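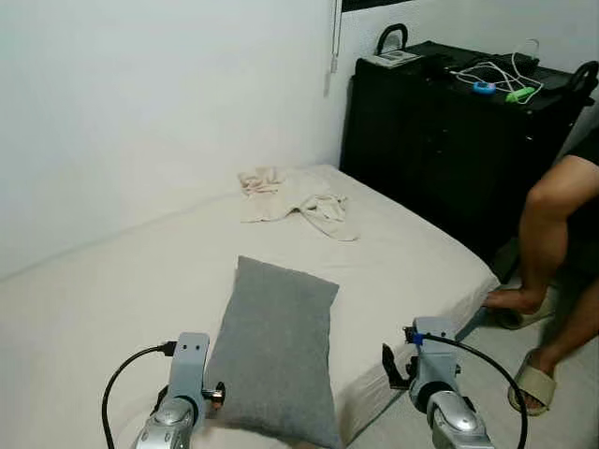 Te Moana Lodge Pass

The Te Moana Lodge Pass is a prepaid lodging product for travelers touring the Prikwood valley on foot or by bicycle. It is issued by Pluritz and may be used at any participating lodge along the marked route between October and the end of the walking season.

Each pass covers two nights for one adult. Nights may be taken in a row or split between lodges, and bookings are made through the Trarker reservation page after purchase. Guests are asked to reserve each night before leaving the previous stop, as lodges in the upper valley are small.

What the pass includes
Private room with bed linen and towels
Breakfast, served from 7 a.m.
Luggage transfer to the next lodge on the route
Printed route map

What the pass does not include
Evening meals — these may be ordered at the lodge on arrival
Travel insurance
Bus fare to and from the trailhead

Prices
One adult, two nights: $244
Two adults sharing, two nights: $504 with lakeside upgrade
Product code: 589

Terms of use
Passes are valid for one season and may be transferred once to another traveler on written request. Changes to a reserved night are accepted up to 48 hours before arrival. Unused nights are not refunded, but may be exchanged for luggage transfer on later stages.

Prices and lodge list last updated November 30, 2024. Orders placed on weekends are processed on the next business day.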